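FOR IMMEDIATE RELEASE

Kiltel Asks Offices to Open the Case Before Buying a New PC

PELBRIDGE, July 2026 - Kiltel, the Pelbridge computer repair and resale shop, today opened its Second Look service to small offices that have been told their desktop computers are too old to keep. The company says it doubts that many of them are.

Under the service, a customer brings in a desktop tower and Kiltel opens it, goes through the parts inside and writes up which of them are worth keeping. The report costs nothing for the first 4 machines from any one office. Customers are free to take it to another shop.

"We hear the word 'obsolete' a lot, mostly from people with something to sell," said Bernadette Moulin, owner of Kiltel. "Maybe the machine is finished. Some are. But I would like to see somebody take the side panel off before they say so."

Moulin is no easier on her own trade. Upgrade packages sold by the bundle, she said, often replace memory that was fine and leave a tired power supply in place, and the customer has no way to tell. Second Look reports list each part separately, with a price for replacing that part and no package discount.

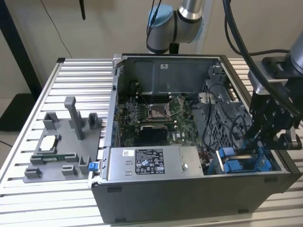

A desktop tower opened on its side, with the CPU socket empty and the graphics card still in its slot.

Kiltel ran a trial of the service in April with Jacquet, a local bookkeeping firm that had been quoted for a full set of new computers. The firm kept most of its desktops and replaced the rest.

Baptiste Rolland, office manager at Jacquet, said he is holding off on praise for now. "The bill was smaller, I will give them that," Rolland said. "Whether the old ones last is another matter. Ask me in a year. I have been promised savings on computers before and I usually end up paying for them twice."

Kiltel makes no claim that a repaired desktop will run faster than a new one, and it will not put a figure on how long an older motherboard has left. Parts fitted by the shop carry a 100-day guarantee. Parts that stay in the machine do not.

The shop also takes in towers for parts and has over 1000 used components in stock, all listed through Parnix, its online parts catalog. Drives left in donated machines are handed back to the owner - Kiltel does not resell them.

Offices can book a Second Look at the Kiltel counter in Pelbridge. Towers should be brought in without monitors, keyboards or power cords.

Press contact: Bernadette Moulin, Kiltel, Pelbridge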